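February update from the laundry pile! We're at 535 demos out of the 1000 I promised Nandini, and my forearms are feeling every one of them. Dark cloth is still the worst – the folds all look alike to the model, so I keep going back for more grabs.

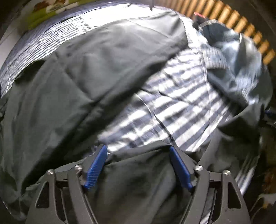 Anyway, I've settled into 30 per sitting, then coffee. Ulises wants me to mess up the heap more between takes, and he's probably right (ugh). Next up are the towels!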